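Note d'avancement - aménagement des postes de rangement et de conditionnement
À l'attention de Lorena Olivares, direction des programmes, Peeters
Rédaction : Adi Liew, 19 décembre 2025

Vous m'avez demandé un état des lieux sans enrobage, le voici. Le volet rangement avance, le volet conditionnement beaucoup moins, et je ne suis toujours pas convaincu que la méthode Uncombe, telle qu'on nous l'a vendue, tienne ses promesses dans une petite salle comme la nôtre.

Pour rappel, le plan prévoyait trois étapes : dégager les plateaux, attribuer un contenant à chaque famille de petits objets, puis rédiger des consignes assez courtes pour que les équipes les lisent. La première étape est faite. Rohani Liem a fait retirer les étagères provisoires et les surfaces sont de nouveau utilisables. Quant à savoir si elles le resteront jusqu'en février, je réserve mon avis, car l'entretien quotidien n'est inscrit dans les horaires de personne. 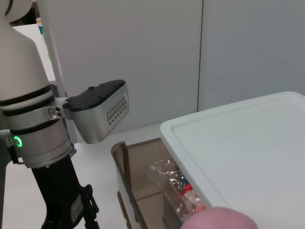 Salle de travail : surface blanche et mur à panneaux gris clair.

Il reste des gobelets sur les plateaux. Le détail paraîtra mesquin, mais la règle adoptée en réunion disait « rien qui se boive à côté de ce qui s'emballe » et elle n'est pas appliquée. Hidayah Ginting propose une desserte à l'entrée. Je n'y suis pas opposé, à condition qu'elle ne devienne pas un dépôt de plus.

Sur les supports et les pièces à clips, je suis plus réservé encore. Grilska nous présentait son système de fixation comme universel. Les pièces noires se confondent entre elles dès qu'elles sont hors de leur sachet et les supports blancs se perdent sur les plans blancs.
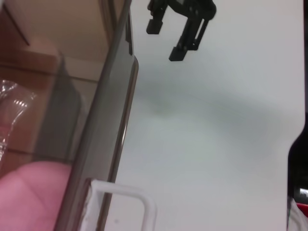 Kittipong Somboon a donc suggéré un marquage de couleur, solution peu coûteuse que le fournisseur aurait pu prévoir lui-même. Nous l'essayons sur un seul poste avant de généraliser. Le devis Grilska pour une deuxième série, 2 000 euros, est en attente et je recommande qu'il le reste.

Le choix des contenants a pris du retard. L'argument en faveur des bacs translucides teintés était que l'on verrait le contenu sans ouvrir. Dans la pratique, la teinte assombrit tout, et l'on devine les choses plus qu'on ne les reconnaît. Le film d'emballage n'arrange rien : tant qu'il traîne dans les bacs, il prend la lumière et masque le reste.
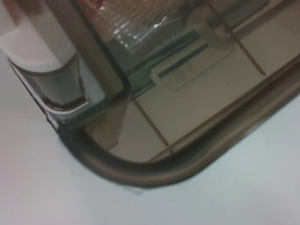 Bac translucide teinté, avec du film plastique froissé visible à travers la paroi.

Vovel nous propose un modèle incolore au même tarif. J'ai demandé un échantillon avant toute commande, et je souhaite qu'on évite cette fois d'acheter sur catalogue.

Côté budget, nous avons engagé près de 90 % de l'enveloppe consacrée au mobilier, ce qui est trop à ce stade. Il reste 200 euros sur la ligne étiquetage. Je ne demande pas de rallonge, mais je demande l'autorisation de basculer le reliquat du mobilier vers les contenants.

Points en suspens : la consigne écrite pour le film et les sachets (Hidayah), le marquage des pièces à clips (Kittipong), la réponse à Grilska (moi, dès que vous m'aurez donné votre accord). La formation Uncombe prévue pour toute l'équipe me paraît prématurée, et je préférerais la reporter après l'essai du poste marqué.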